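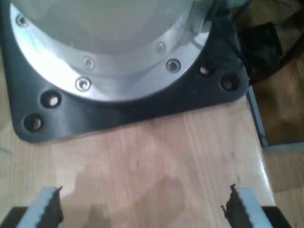
Every August the furniture places start in on us again about the "surface." Clear your surfaces. Protect your surfaces. Hiltano put a catalog through my door with 80 pages in it, and I counted two tabletops with anything on them, both times a bowl of lemons. I would like to put in a word against all this.

I have owned a pale wood table for a good many years now. I bought it because the salesman said a light top would make the room feel bigger. It did not. The room stayed the size it was. What a light top does is show you every ring, every crumb and every shadow in the place, and from that day on you are a person who owns coasters.

The people who sell these things know that perfectly well. The table costs 600 dollars, and then there is the oil. Hallivia sells an oil, and a cloth for putting on the oil, and a second cloth for taking it off. I used the oil as directed for a year on one half of the table and left the other half alone. I can't tell you which half is which, and neither could my sister-in-law, who believes in oil.

Then there is the matter of the edge. I have never heard a salesman bring up the edge of a table. He slaps the top, he talks about the grain, he crouches down and shows you the legs. But the edge is where a table gets used up. It is where you lean, where the vacuum cleaner hits, where anything heavy gets dragged on and off. A thin strip of metal along there will do more for a table than any bottle of oil, and people turn their noses up at it. They say it looks like a workshop. Well, the tables in workshops get worked at all day long, so maybe somebody in a workshop was thinking.
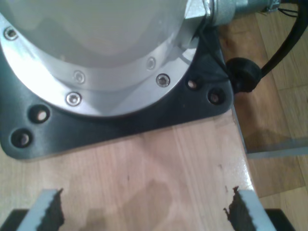

I feel the same way about things being fixed down. A plate with proper screws in it stays where you put it. The modern idea is that everything in a room should be light and movable, so you can "refresh the space" when the mood takes you. I have refreshed my space once. It took an entire afternoon, I scraped the floor, and by supper the table was back by the window where the light is.

Tramenov will now sell you a clear cover, cut to size, for 90 dollars. So you pay extra for real wood and then you eat off plastic. I asked the man on the phone whether the cover could be scratched and he said yes, but they do a spray for that.

I didn't buy the spray. My table has dents in it and a dark patch at one end, and I put heavy things on it whenever I have heavy things to put down. If the Hiltano people want to come over and clear it, they can bring their own lemons.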